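Banc d'essai : le kit de téléopération Shin, version deux bras

Nous avons gardé le kit Shin dans notre atelier de Palville pendant trois mois, de la fin septembre à décembre. Il est vendu par Holbridge à des laboratoires et à de petites équipes qui veulent enregistrer elles-mêmes leurs démonstrations pour entraîner un modèle de manipulation. L'ensemble comprend les supports de poignet, les caméras, le boîtier de synchronisation et le logiciel d'enregistrement. Les bras et les pinces ne sont pas fournis, nous avons utilisé les nôtres.

Installation

Comptez une bonne journée. Le montage mécanique va vite, mais la notice saute une étape : il faut déclarer les deux bras dans le logiciel avant de brancher le boîtier, sinon le second n'est pas reconnu et il faut tout reprendre. Le câble de la caméra de poignet mérite qu'on s'y attarde. Trop court, il tire sur le connecteur dès que le poignet tourne. Trop long, il passe devant l'objectif. Nous avons fini par laisser une boucle au-dessus du bras et nous n'y avons plus touché.

L'étalonnage se fait avec une mire imprimée, posée à plat. Le logiciel demande 2 passages par caméra et signale clairement quand l'un des deux est mauvais.

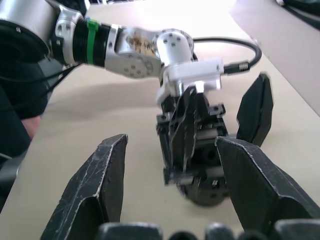
Il faut ensuite refaire cet étalonnage chaque fois qu'une vis du support est desserrée, même un peu. Le logiciel ne détecte pas ce décalage. Nous avons perdu une après-midi entière de prises avant de comprendre que les trajectoires enregistrées ne correspondaient plus aux images. Un simple contrôle au démarrage de la séance aurait suffi.

L'enregistrement

C'est le point fort du kit. On lance une prise à la pédale, on l'arrête de la même façon, et une seconde pédale sert à la rejeter. L'opérateur garde les mains sur les commandes. Les flux vidéo et les positions des articulations sont réunis dans un seul fichier par prise, avec un horodatage commun. Sur toute la période, nous avons conservé 658 démonstrations, pour un objectif de départ fixé à 2000. L'écart vient surtout de nous : nous avions sous-estimé la fatigue. Au bout d'une heure, les gestes deviennent plus brusques et on rejette davantage.

Le champ de la caméra de poignet est large. Il montre bien les doigts de la pince et la zone de saisie, et il prend aussi beaucoup de ce qui entoure la table. Pour l'apprentissage, cette variété peut rendre service, à condition de déplacer le poste de temps en temps. Si tout est tourné au même endroit, le modèle risque de s'appuyer sur le décor. La lumière du jour pose un autre problème : l'exposition automatique réagit lentement et le haut de l'image blanchit vite. Le réglage manuel existe, dans un sous-menu, et il n'est pas conservé d'une séance à l'autre.

Le tri

L'outil de relecture affiche les vues côte à côte et permet d'ajouter une étiquette à chaque prise : réussie, hésitante, à revoir. On ne peut pas couper le début ou la fin d'une démonstration sans l'exporter. Nous aurions aimé aussi une recherche par opérateur. L'export se fait vers les formats courants et n'a jamais échoué chez nous.

Pour l'annotation en texte, nous sommes passés par Pratidico, que nous utilisions déjà. Le logiciel de Shin propose bien un champ libre, mais sans liste de consignes prédéfinies, et deux personnes n'écrivent jamais la même phrase pour le même geste.
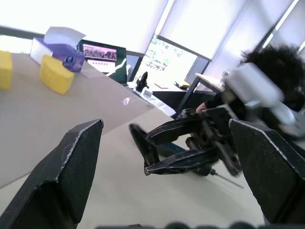
Lorraine Hoani : Même constat pour les consignes. De notre côté nous avons gardé le champ libre, avec une liste de phrases fixée avant la première séance et copiée telle quelle. C'est rudimentaire mais le jeu de données reste propre. Avez-vous conservé les prises hésitantes pour l'entraînement, ou seulement les réussies ?

Réponse de la rédaction : nous les avons conservées dans un dossier séparé. Le premier entraînement n'a utilisé que les réussies. Un second est prévu avec les deux, nous compléterons l'article à ce moment-là.

Points positifs : commande à la pédale, synchronisation fiable, export sans surprise.
Points négatifs : notice incomplète, pas d'alerte en cas de décalage de la caméra, exposition à régler à chaque séance, relecture limitée.

Note : 3 sur 5. Le kit convient à une équipe qui possède déjà ses bras et qui a du temps pour la mise en route.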